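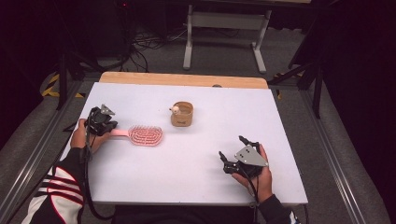
Photo: Beddoe Picture Service

Mokurbridge County Jail
Visitor Scheduling Terminal, Set-up Guide for Front Desk Staff

Section 4. Registering a visitor and booking a visit

Read this section before you open the lobby to the public. It is supposed that the terminal is already connected and that the desk officer has a personal login (see Section 2). If the start screen shows the word OFFLINE, do not continue. Go to Section 9.

4.1 Before the first visitor

1. Turn the key at the side of the terminal to position 2 and wait until the green light stays on.
2. Log in with your staff number. Do not use the login of the previous shift, also when it is still open.
3. Choose Lobby, then Start Day. The terminal downloads the list of persons in custody from the Grivivier records server. This can take several minutes on Monday, when the weekend bookings are added.
4. Compare the number at the bottom of the list with the number on the morning count sheet. If they are different, call the control room.

Note: The list holds a maximum of 295 names. When the limit is reached, the last names are placed on a second page, and you must press Next to see them.

4.2 Registering a visitor

1. Ask for a government photo ID and put it face down on the reader.
2. Wait for the tone. If there is no tone, clean the glass with a dry cloth and try one more time.
3. Check that the name and date of birth on the screen are the same as on the card. Correct the spelling by hand if needed.
4. Choose the relationship: Family, Friend, Clergy or Attorney.
5. Press Check. The terminal searches the list of restricted visitors.
6. If the result is Clear, print the badge. If the result is Hold, keep the ID at the desk and call the shift supervisor.

CAUTION: Do not tell the visitor the reason for a Hold. The reason is shown only for staff and it can be connected to an open case.

Note: Attorneys do not need a booked time, but they must be registered in the same way. Their visits are not recorded by the terminal.

4.3 Booking the visit

1. Find the person in custody by last name or by booking number.
2. Select a free time. Gray times are closed by the housing unit and you cannot change them from the desk.
3. Add each visitor. A visit may have no more than two adults.
4. Press Confirm and give the printed slip to the visitor.

Visitors who live more than 200 miles away can ask for a double visit. Select Long Distance before you press Confirm, as it cannot be added later. A double visit must be canceled and booked again if the day changes.

4.4 Closing the lobby

1. At 9 p.m. choose Lobby, then End Day.
2. Collect all badges. The terminal shows the badges which are not returned.
3. Print the day report and sign it.
4. Turn the key back and take it with you to the control room.

For replacement badges and paper rolls, use the Nutbridge order form in Appendix B.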